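The Great Mug Cull

So I finally did the mug cupboard. If you've been reading here for a while you know I've been threatening to do it since we moved to Bodden (and if you're new, hi, this is a blog where a grown woman writes far too many words about her kitchen).

What pushed me over the edge was the avalanche. I opened the door at six in the morning, half asleep, and the Sestetti travel cup that doesn't have a lid anymore rolled right off the top of the stack and got me on the collarbone. It didn't even break! I kind of wanted it to break. I put it back, made my coffee, and stood there drinking it and glaring at the cupboard, and by the time I'd finished I had pretty much decided.

My rule was going to be simple. Everything comes out, everything gets washed, and only the ones I really reach for go back in. The washing part took forever. There's a kind of dust that settles inside a mug you haven't used in years and it has a bit of kitchen grease mixed in, so you can't just rinse it. I ended up soaking them in the sink with baking soda and going around the insides with an old toothbrush. Tea stains came off great with the same stuff, by the way. Coffee stains needed two rounds.

Then there's the sorting, which I was bad at. I had a keep pile, a donate pile and a maybe pile, and you can guess which one got out of hand. I kept finding reasons. This one's good for soup. This one holds exactly the right amount of pancake batter. There was one from the Laizer pottery sale that I paid way too much for and have never liked drinking from, the rim is so thick it's like sipping out of a flowerpot, and it still took me a whole evening to let go of it. (It's gone now. I'm fine.)

I also looked at buying a fix, of course. Cevum makes one of those pull-out racks with little pegs, and it's gorgeous, and it was 189 dollars before tax. For a rack! For that money I could replace every mug I own and have enough left over for lunch. I closed the tab, opened it again the next night, and closed it again.

What helped in the end was getting them out of the kitchen completely. In the kitchen they all look like they belong there. Put them on a bare wooden top somewhere else, spaced apart with a cloth next to them, and you start seeing each one for what it is. The plain white one I'd have told you was boring, and I like it so much more than I thought. The teal one with the light blue handle is lovely to look down into, such a deep color inside. And the green glass cup with the little white handle looks like something you'd find at a really good yard sale.

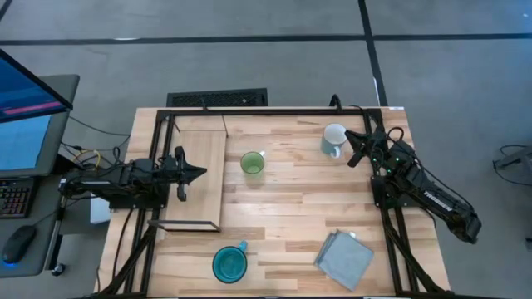 Anyway, I've settled on two shelves, and nothing gets stacked more than two high. Everyday mugs go on the bottom where I can grab them without my glasses on. Glass goes on the upper shelf toward the back, and I put down a piece of that grippy drawer liner so nothing slides when the door gets slammed (it gets slammed a lot). The lidless travel cup is holding pens on my desk now, which I realize is cheating.

I've still got 3 boxes by the front door waiting to go to the thrift store, and I'm trying very hard not to peek in them. Next up is the cupboard with the plastic containers, and I already know there are more lids than bottoms in there. If you have a system for that one, please leave it in the comments, I'm begging you. I'm aiming to start in September, once it's cool enough to have the oven on and I feel like being in the kitchen again.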